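Small Rooms and Work Corners > Surfaces and Coverings
Flower print on work surface comes off in white flakes: seal it or cover it?
253 views

erasto_m
Apr 30, 2025
Hello all. I am Erasto Massawe, I write from Lerkotham, and I have read this section for a long time before asking anything. Please excuse my English where it is too stiff.

My small work corner has three walls with blue brick wallpaper and a flat surface with a flower print. The wallpaper I put up in March and it is still good. The flower print is my trouble. It has begun to lift, first in one spot the size of a coin and now in several spots. When I wipe it with a cloth, more of it comes off, and the small pieces go everywhere. They stick to the bottom of jars and they sit under the ruler so that it does not lie flat.

I see two ways. The first is to seal the print with a clear varnish and stop the peeling where it is. The second is to accept that the print is lost and put a clear or colored film over everything. I would be sorry to lose the flowers, because my daughter chose them, but I am more sorry to sweep every evening.

What would you do?

plumb_and_level
Seal it. I had a shelf with a printed top that did the same thing. Two thin coats of Bratunberg clear, let the first one dry overnight, and it has held since then. You will still see where the pieces are missing, but the edges do not lift any more.

tessa.k
I do not agree with sealing. Varnish goes on top of a layer which is already letting go of what is under it. The edges will look fine for a month, then the varnish comes up together with the print, in larger pieces. I did this once on a kitchen tray and I had to scrape the whole thing in the end.

plumb_and_level
A tray gets washed every day. A work surface does not. It is not the same case.

tessa.k
It gets things dragged over it every day, and that is worse than washing.

oldginger
Before you two decide it for him: Erasto, what do you wipe it with? If it is a wet cloth or anything with alcohol in it, stop with that first. Dry brush only. I use a soft pastry brush and a piece of card, and I push everything to one corner.

Also I would like to know how the walls meet the surface. With three walls so close, the crumbs will collect along the foot of them and you will think you have more peeling than you have.

erasto_m
Thank you for the quick answers. It was a damp cloth, with a little dish soap. I did not think it could be wrong.

The corners have silver aluminum posts and the brick paper goes between them. I keep very few things on the surface while I work, and the rest I put back when I finish. 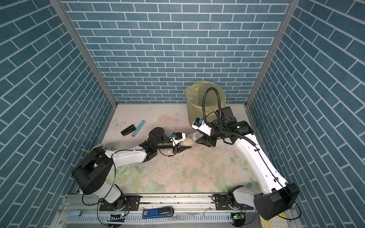
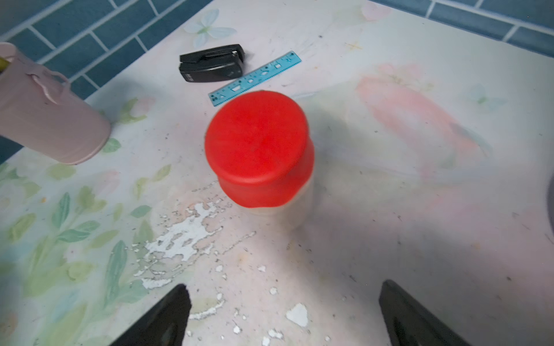 In the second one the white spots are easy to see, and also the loose chips. The red lid belongs to the jar that I move most often, so perhaps I should choose another place for it.

nadia_quill
Must the old print be scraped off completely before a new film goes on top?

tessa.k
Only the loose parts have to come off. Go over the surface with a plastic scraper held flat, and leave alone everything that does not lift by itself. Then fill the bare spots so they are level with the print, sand lightly, take away the dust, and put the film on. If you skip the filling, every bare spot will show as a dent when the light comes from the side.

nadia_quill
Thank you, that is clear. I have a desk for my son with a similar problem, only there it is a wood pattern.

oldginger
I agree with Tessa about the filling. On the chips: some of them look large enough to catch under things, so I would pick those out by hand today and not wait for the repair. The fine light grains and the dark specks are another matter. Dark specks do not come from a white layer. I would look at what else you bring to that surface. Pencil shavings and eraser crumbs look very similar from above.

plumb_and_level
OK, I have looked at the white patches and I take back part of what I said. For one spot I would still seal. When there are several and the edges are ragged, the film is less work. But I would not buy the thin kind. It stretches while you smooth it and the air bubbles never leave.

erasto_m
I went to Mathur this afternoon, it is the only shop near me with such materials. They have a clear film by Andden in two thicknesses, and they cut it to the length you ask for. The thick one is more expensive. With the clear one I could keep the flowers that are still there. Would the filled spots look ugly under it?

tessa.k
They will look like filled spots. If you use a white filler, it will be close to the white which is there already, so I think you can live with it. Buy a little more than you measured. I always leave 10 cm extra on the long side and trim at the end.

bram_in_the_attic
I will be the difficult one. Why a film at all? Get a loose mat, lay it on top, and when it is worn out you change it. Five minutes and no filler. I have had mats on my bench for years.

oldginger
A loose mat moves when you pull something across it, and the crumbs get under it from all sides.

bram_in_the_attic
Not if you cut it tight to the walls. Put a strip of double-sided tape at the front edge and it stays where it is. I lift mine twice a year to clean.

plumb_and_level
And how do you cut it tight around the corner posts? I have tried that. It took me three mats.

bram_in_the_attic
With a paper template. Press the paper into the corner, run your thumbnail along it, cut the paper first and then the mat. It is slow but it works.

erasto_m
I did not think of a template. I can use this also for the film, so thank you, Bram, even if I do not take the mat.

My plan is now like this. Tomorrow I brush everything dry and move the stapler, the ruler and the pink container to the shelf. Then the scraper, then white filler, and one day of waiting. After that the thick Andden film, cut with a paper template. I will keep the piece that is left over, in case one corner goes wrong.

One more thing, for the wallpaper. If I pull the film up against the bricks, should it go a little up the wall or stop at the edge?

tessa.k
Stop at the edge, and leave a gap as thin as a sheet of card. If it goes up the wall it will pull on the paper when the room gets warm.

oldginger
Agreed. Run a soft brush along that gap once a week.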